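The Tenden on Trial

Trevor Penner had the arm on a month's trial, and by the second week he still had not decided whether to send it back.

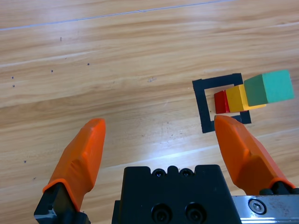

Red, yellow and green at the black square.

The Tenden came in two boxes from a dealer in Gedmont. One box held the arm and the other held the gripper, a set of colored blocks, a roll of black tape and a booklet. The booklet said to make a square on any flat surface and teach the arm to put the blocks in it. Most customers, the booklet said, finished the lesson in an afternoon.

Trevor used the floor of the back room. He had sold sporting goods in that building for years under the name Tulisport, and the boards still had their shine. He wrote reviews now, for a magazine that went out to small shop owners. The editor, Steinarsdóttir, wanted 1000 words on whether a person with no training could get any use out of the thing.

"Can you?" she asked on the phone.

"It moves blocks," he said.

"Does it move them where you want?"

"Near there."

She told him to write that down.

Csaba Bíró came by at 4, when the bakery closed. He had put up half the deposit on the trial, and he wanted the arm for trays. He stood in the doorway with flour on his shoes and looked at the blocks for a while.

"The green one's over the line," he said.

"I know it is."

"On the right there. It's hanging out."

"I know, Csaba."

"What happens if you run it again?"

Trevor ran it again. The arm swung out, opened its orange fingers and came down over the green block. It closed and lifted and moved left a little and set the block down. Then it went back to where it rested. The block was on the line.

"That's better," Csaba said.

"Last night it was in the middle. I didn't change anything."

Csaba got down on his knees, which took him some time, and put his face close to the boards. He pressed one with his thumb. Then he pressed the next one.

"Your floor moves," he said. "You walk over there to push the button and the board dips. Did you stand there last night?"

Trevor thought about it. Last night he had run it from the chair, with his feet up on a carton.

He sat in the chair and ran it six times. Csaba stood by the wall and did not shift his weight. Each time the green block went down inside the tape. Then Csaba walked across the room and back during the seventh run, and the block landed over the line again, on the right.

"So it's a good machine," Csaba said.

"It's a good machine if you sit still."

"I can't sit still. I have a bakery."

"Your floor is concrete, though."

Csaba had not thought of that. He looked pleased, and then he asked what the full price was, and Trevor told him, and he looked less pleased. They talked about splitting it. They talked about whether the fingers could be washed. The booklet had a page on cleaning, but it only said to use a dry cloth.

After Csaba went home Trevor typed up the first part of the review. He wrote that the setup was easy and the instructions were short - too short in places. He wrote that the gripper held the blocks well and had not dropped one. He wrote a paragraph about floors and took it out, and then he put it back in.

At 8 the phone rang. It was Csaba.

"Bring it over tomorrow," he said. "Bring the tape too. I've cleared a spot by the racks."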